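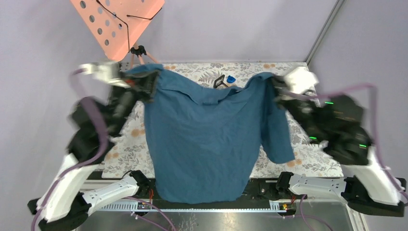 Three months with the Lesow garment steamer

I bought the Lesow in July, after our old iron leaked rusty water down the front of a white school shirt (my daughter was thrilled, she got to wear her footy jumper instead). I'm no great fan of ironing and I was hoping this would get me out of it. It has, mostly!

Setting up took me 12 minutes, and most of that was hunting for the little measuring jug, which was tucked inside the hose. After that you fill the tank, flick the switch at the back and wait for the light to go green. A full tank does about 19 shirts if you don't fuss over the cuffs, and I never fuss over the cuffs.

Linen is where it struggles. My good Jekis trousers still came out looking like I'd slept in them on the bus to Ballarat, so those go under the iron. Cotton tees, curtains and doona covers, though, gorgeous. I even did the loose covers on the Staniforth armchair without taking them off, which saved me a whole arvo of swearing at zips.

Gripes? The cord's too short for our laundry, and the tank lid is stiff enough that I need a tea towel to get a grip on it. The colour is a sort of hospital beige too.

I'd still buy it again. Four stars from me, and a spot in the hall cupboard next to the vacuum.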